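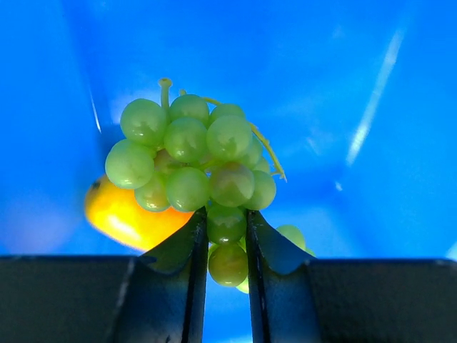
Why do small grocery stores lose money on produce? They order by habit, and the order doesn't change when the customers do.

I ran the Zemcombe store for 3 years, so I'll use our numbers. In September we threw out 210 pounds of fruit and vegetables. Almost all of it came from the two big weekly deliveries.

Slow down here. Ask who in the room still orders by phone.

We moved to smaller deliveries and wrote down what was left at closing. Bogdan Rutkowska kept the sheet at the register. The first month was a mess. People forgot to fill it in, and the Sedgwick supplier charged us extra for short orders.
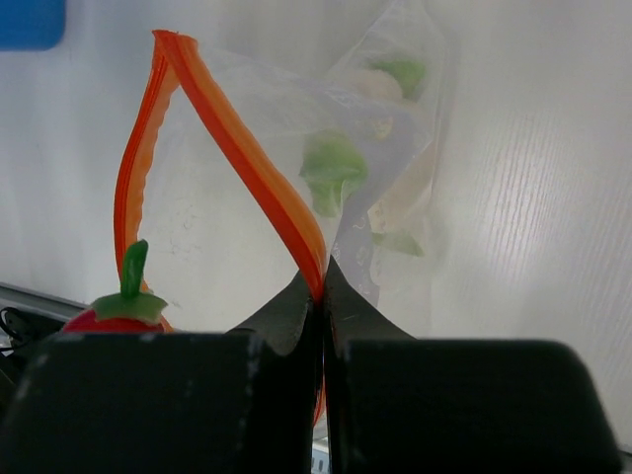
The extra charge came to 867 dollars before we got it dropped. Mention that I had to ask 2 times. Then go to the lettuce story if there's time. If not, skip to pricing.

Pricing: mark down in the morning. By evening the shoppers who want a deal have gone home.

Take questions.

14 shares
3 comments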